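Home | Posts | Reading list | Contact

Signing things

April 17, 2024

I have a confession, and it's a boring one. For most of my adult life I signed petitions the way other people take mints from a restaurant counter. Somebody stood outside the grocery store in Istska with a clipboard, I said sure, and I wrote my name. I could not have told you a day later what I'd put my name to.

Last November that caught up with me. I'd signed something about "local voice in local decisions" and it ended up being a petition to change how many signatures you need to get a question on the town ballot. The old number was 1,000. The new number, if it passed, would be 50. Fifty! I have been to birthday parties with more people than that (okay, one birthday party, and it was in a park).
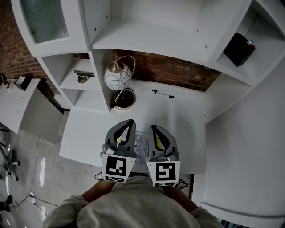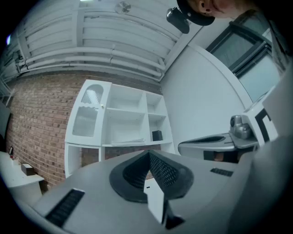
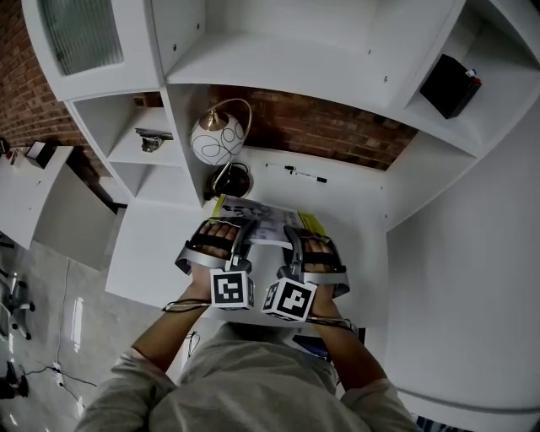

A reader in Stondunel wrote to me after I grumbled about this the first time, and the message was pretty blunt: fifty is fine, the thousand was only ever there to keep regular people out, and anyone who worries about too many questions on a ballot has never tried to get one on it. I've read that email maybe four times now. It's a good email. I still don't agree with all of it, but it moved me more than I'd like.

The part I agree with is that a thousand signatures is a lot of evenings. If you work shifts, or have little kids, or just aren't the kind of person who can walk up to strangers, you're not getting there without help. And help usually means money. So the questions that made it onto our ballot were mostly the ones somebody could pay to put there, which is a funny sort of filter for a town that talks so much about neighbors.

But then there's Skirnura, over the ridge, where they dropped their number way down a few years back. I went to see my cousin there during the last election and her ballot had 11 questions on it. One was about the hours at the boat ramp. Two of them, as far as either of us could figure out, canceled each other out, and she voted yes on both by accident and then had to laugh about it over dinner. She follows this stuff! She goes to meetings! If she got tangled up, I don't know what hope there is for somebody who ducks in on a lunch break.

And I keep coming back to that phrase, "local voice." Who's going to say no to that? I didn't. It was printed in big friendly letters at the top of the sheet, and the thing it did was in a paragraph lower down in type about the size of an aspirin label. I don't think the woman with the clipboard was lying to me. She may well have believed every word. But I'd have liked the title to say "lower the number to fifty" and let me stand there in the cold and think about it for a second.

The Asfaw Bridge business was the same way, if you were around for that. The petition was called something about safety, everybody signed, and then half the people who'd signed were furious when the bridge closed to trucks -- including a guy who drives one.

So I have a rule now and I've mostly kept to it. I read the small paragraph first, out loud if I can get away with it, and if the person holding the clipboard seems annoyed I take my time. Twice I've handed the pen back. Once I signed anyway, for the library roof, and felt great about it.

As for the fifty, I'm probably voting no and hoping somebody comes back with a number in the middle. Three hundred? I'd go for three hundred. My reader in Stondunel will be writing to me again, I'm sure, and I'll put the reply up if I'm allowed to.

Recent posts
What the sewer vote was about
Yard signs, and when to take them down
I went to the budget hearing and stayed to the end
Mail ballots and my terrible handwriting

Get new posts by email. Enter your address to subscribe. You can unsubscribe at any time.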